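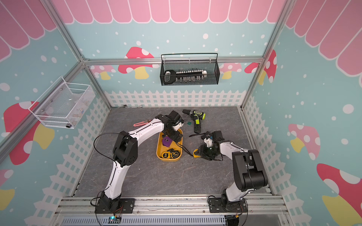
Painting a picket fence and mushrooms on a playroom wall – what order, and what paint?

Posted by hinthorpe_mom in Walls and Ceilings

We are redoing a small playroom before July. I want a light blue wall with white dots, a row of big mushrooms, and a white picket fence along the bottom. My husband would like a scalloped awning at the top too, but I'm not sold on it.

The walls are old flat beige, never washed well, with a few crayon marks. I have a quart of white semi-gloss left over from the trim and would like to use it for the fence. Do I paint the fence first and cut the blue in around it, or blue everywhere and fence on top? Also, how do people get the pickets even? The long wall is 130 inches and I don't want half a picket in the corner.

3 replies

Kaushik Paint & Paper

Blue everywhere first. Wash the wall, let it dry, and put a stain-blocking primer over the crayon or it will come back through. Then two coats of blue in eggshell. Flat looks nicer but you can't scrub it, and kids will touch the bottom three feet more than anything else in the house.

For the pickets, divide the wall by a whole number. 130 inches split into 26 gives you 5 inches for each picket and gap together. Make the picket 3 inches and the gap 2, and start with half a gap in the corner so both ends match. Cut one picket out of poster board, mark a level line for the tops, and trace it down the wall. Tape the long straight edges and do the points by hand with an angled brush.

White over blue will take two coats, maybe three. Let the blue sit a couple of days before you put tape on it. I have seen people tape the next morning and pull a strip right off.

Your leftover semi-gloss will work if it's latex. It will be shinier than the blue, which some people like on a fence. Check the can, though. If it's oil I would buy a new quart.

jirkard40

We did dots with a round sponge on a stick, the kind for stencils. Dab most of the paint off on a paper plate first. Ours ran on Saturday and I was still touching them up a week later. Don't measure the dots, just go.

Skip the awning unless your ceiling is level. Ours wasn't and the scallops showed it.

malis_st_renter

Vinyl decals. Mine cost 40 dollars and took one evening. They do peel off if the wall is dusty.

hinthorpe_mom

Thanks, the can says latex so I'm going to use it. Still deciding on the awning – the ceiling is off by half an inch from one end to the other.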